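Rhubarb chutney without added pectin - does it set?

wmartens
Posted Sunday, April 28, 2019
Has anybody made the rhubarb and ginger chutney from the Karnow booklet? It says 40 minutes on a low simmer and you're done. I have my doubts. Every rhubarb chutney I've made needed at least twice that before a spoon left a trail in it.

Toon V
I made it. 40 minutes got me soup. Tasty soup, but soup. I think whoever wrote it had a very wide pan and forgot to say so.

fsaliba
Mine was fine in 40. Did you cut the vinegar in with the sugar at the start, or hold half back like it says?

Toon V
All at the start. I don't buy the holding back business. Vinegar is mostly water, so adding it late just means more to boil off late.

fsaliba
It keeps the sharpness. Try it before you knock it.

jelle_d
I've tried it both ways, side by side, same rhubarb. Couldn't taste any difference after a month in the jar. My wife said she could, but she knew which was which. 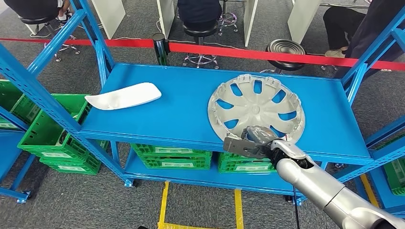

The waiting matters more anyway. I wouldn't judge any chutney before June if you're cooking it now. And skip the ground ginger, it goes dusty. Fresh or nothing.

wmartens
Thanks. So one yes, one soup and one "wait and see". I'll go by the spoon and ignore the clock. Is 2 cups of sugar really needed? Seems like a lot.

fsaliba
I wouldn't go lower if you want it to keep.

Toon V
I go lower and keep it in the fridge. Still runny, though.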